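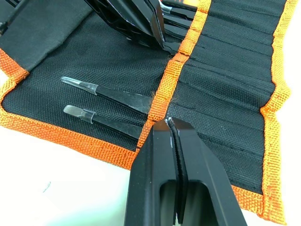
Depuis le mois d'août dernier, l'atelier de réparation de Cirkasier, à Surnby, confie à un bras robotisé la préparation des trousses à outils de ses techniciens. Le travail revenait auparavant à chacun d'eux, en début et en fin de poste. Le bras opère sur une table blanche où la trousse en tissu noir, bordée d'orange, est ouverte à plat. Les brucelles, dont la pointe est protégée par un capuchon en plastique transparent, font partie des pièces qu'il manipule avec sa pince à deux doigts.

L'installation a été réalisée par la société Ouellet, qui en assure aussi l'entretien. Selon Cirkasier, 3 486 trousses ont été traitées depuis la mise en service, dont 115 ont dû être reprises à la main, le plus souvent pour un outil mal orienté ou une pointe à remplacer.

Pour les 79 salariés du site, le changement porte surtout sur les horaires. Les techniciens ne passent plus par le magasin avant de gagner leur établi et commencent directement par les appareils en attente. Quatre postes de magasinier ont été modifiés. Leurs titulaires contrôlent désormais l'état des outils, commandent les pièces d'usure et interviennent quand le bras s'arrête. Ils ont suivi une formation de deux jours et leur classification a été relevée d'un échelon.

« On range moins et on vérifie davantage », résume Veronika Nyitrai, responsable du magasin. Elle reconnaît que certains techniciens regrettent de ne plus composer leur trousse eux-mêmes. Ceux qui le souhaitent peuvent conserver un jeu personnel, à condition de le faire contrôler une fois par mois.

La direction étudie l'extension du système à l'atelier Fasteck, situé dans le bâtiment voisin. Les représentants du personnel ont demandé un bilan de la charge de travail au magasin avant toute décision.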